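Reusing Shipping Cartons for Dry Storage

Riniseck Household Notes
Updated October 17, 2026

Corrugated cartons make acceptable short-term storage for dry goods, linens and small hardware. They are light, they stack, and they cost nothing once the delivery is unpacked. Their weak point is moisture. Board that has taken up water loses most of its stacking strength and does not get all of it back on drying.

Choosing the carton

Reject any carton with a soft corner, a stain or a smell. Press the middle of each side with a thumb. Sound board springs back; tired board keeps the dent. Look at the cut edge of a flap. Single wall shows one wavy layer, double wall shows two. Use double wall for jars, cans and tools.

Produce boxes from the grocery store should go straight to recycling. They may carry insect eggs in the flutes, and the wax coating on some of them holds grease.

Preparation

Remove old labels by warming them with a hair dryer on low and peeling at a flat angle. Vacuum the inside with a crevice tool, paying attention to the bottom seam. Retape the bottom with paper tape, one strip along the seam and one across each end, run up the sides by 2 inches. Masking tape lets go in warm weather and should not be used on a load-bearing seam.

For an open-top bin, cut the flaps off or fold them down inside. Folding stiffens the rim but takes up width. If cutting, score first with a dull blade against a metal rule, then cut in two light passes.

Loading

Heavy items go flat on the bottom. Bags of chips, crackers and similar goods should stand on end where height allows, with the date facing up. Long packages fit best against a side wall.

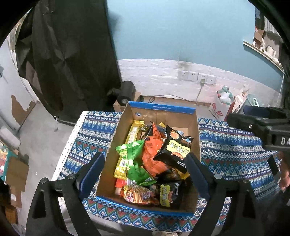
One reader in Undberg wrote that standing the bags up works only when the box is nearly full, and that in a half-empty box they slump and the old ones end up underneath. A crosswise divider cut from a spare flap corrects this. Slot it loosely so that it can be moved as the stock goes down.

Do not stack open-top boxes directly. If shelf space is short, lay a sheet of board between them and go no more than 4 high.

Placement

Keep cartons off concrete. A pair of furring strips under each row gives enough air. Leave a gap at the outside wall, wider in a basement. In July the boxes in our own test closet sagged at the rear row first, where the gap had been closed up by a broom.

Label two adjacent sides, never the top. Pencil stays readable longer than cheap marker on brown board.

When to replace

Check at each change of season. Discard a carton when the bottom bows, when the tape lifts at either end, or after any spill that reached the flutes. Flatten it before it goes to the bin, and pull off plastic tape if the local hauler asks for that.

Related: Lining Drawers with Kraft Paper; Pantry Moths, Inspection and Cleanup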